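Unit 5 handout: The invisible primary

Reading for this unit: chapter 4 of the course pack, plus the Kultileck candidate survey (posted in the course folder). Bring both to discussion section.

The term "invisible primary" covers the months between the end of one election cycle and the first contest of the next. No votes are cast. Possible candidates meet donors, hire staff, visit early states and decide whether to run at all. Much of this goes unreported, so researchers depend on travel records, campaign filings and interviews done afterward.

Why people stay out

Kultileck sent its survey to 2,367 state and local officeholders who had been mentioned in print as possible candidates for higher office. It got 924 usable replies. Most people who said they had decided against running gave more than one reason. Fundraising and time away from home were usually listed together, which makes them hard to separate in the data. Keep this in mind when you read Table 2.

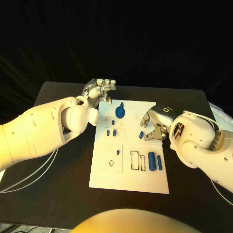 One student's comment on last year's version of this handout was that the survey only reaches people somebody already thought of as candidates, and that the ones who were never mentioned at all may be the more interesting group. The objection is a fair one. Pärn makes a similar point in its report on county offices, where many seats go uncontested and there is no list of possible candidates to start from.

Exploratory committees

A person "testing the waters" may raise money to pay for polling and travel before declaring. Once that person acts like a candidate, for instance by buying ads that announce a run, the candidate rules apply. The line is not always clear in practice. We will go through the Nuvgate and Fosov case summaries in section and try to place the date on which each campaign began.

Terms to know: viability, early money, endorsement, open seat, incumbent advantage, trial heat.

Written work

Pick one race with an open seat. In nearly 3 pages, trace who considered running, who dropped out before filing, and what they gave as the reason. Use at least 2 local news sources. Papers are due the first week of November, in section.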